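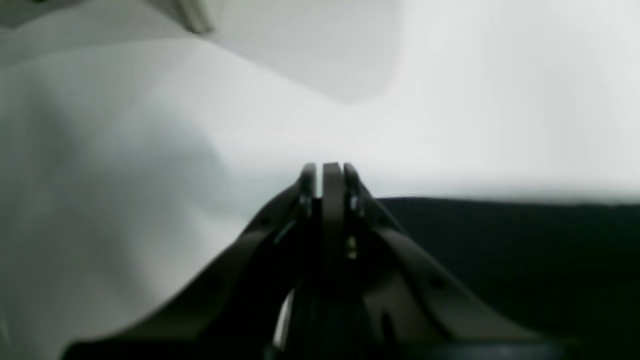
4. Folding and Sorting at the Table

This section covers the Kundinar folding table once it has been leveled and locked (see section 3). It applies to the standard top and to the top with the Lurnside drop leaf, part 347.

4.1 Before you start

1. Check that both leg locks are closed. The red tab on each lock should lie flat against the leg.
2. Wipe the top with a damp cloth and dry it. Lint left from a dark load will show up on the next light one.
3. Empty all pockets. Close zippers and fasten hooks.
4. Put the clothes on the table in one pile, toward the back edge. Leave the front half of the top clear for folding.

CAUTION: The top is rated for 19 pounds of clothing, spread out. Do not sit or lean on the drop leaf.

4.2 Dark clothing

Dark pieces are hard to tell apart in a pile. Work under a good light and take them one at a time.

1. Find a collar, waistband or other doubled edge. These hold their shape better than a single layer and are easier to grip.
2. Lift slowly until the piece comes free. If a second piece comes up with it, lower both and start from a different edge.
3. Lay the piece on the clear part of the top and smooth it from the middle outward.
4. Fold the sleeves in, then fold the body in 3.
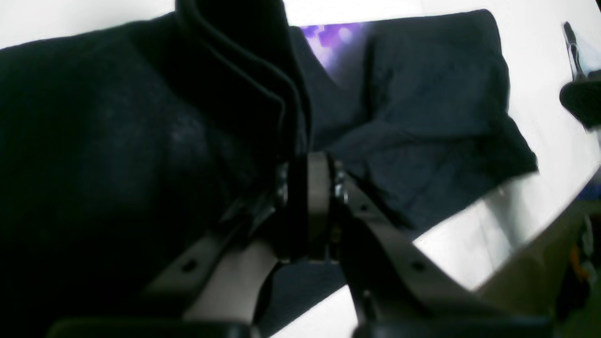
Figure 4-2. Black clothing on the white top, with a folded length raised from the pile.

NOTE: Knits should be lifted with support underneath. Holding a heavy sweater by one shoulder can stretch it – use both hands, or slide the piece across the table.

4.3 Sorting into stacks

1. Start each stack at the left end of the table and work to the right.
2. Put heavy knits at the bottom and thin shirts on top.
3. Keep stacks below the height of the side rail. Taller stacks lean when the leaf is raised.
4. Set aside anything that needs mending or a second wash.

4.4 When you are finished

1. Clear the top completely before lowering the leaf.
2. Run a lint roller over the surface, including the seam at the hinge.
3. Open the leg locks, left side first, and fold the table as shown in section 6.

CAUTION: Keep fingers away from the hinge while the leaf is moving.

Replacement lint rollers and lock tabs can be ordered from Ernlow Parts, catalog number 2966. Have the table's serial number ready – it is stamped on the underside, next to the left hinge.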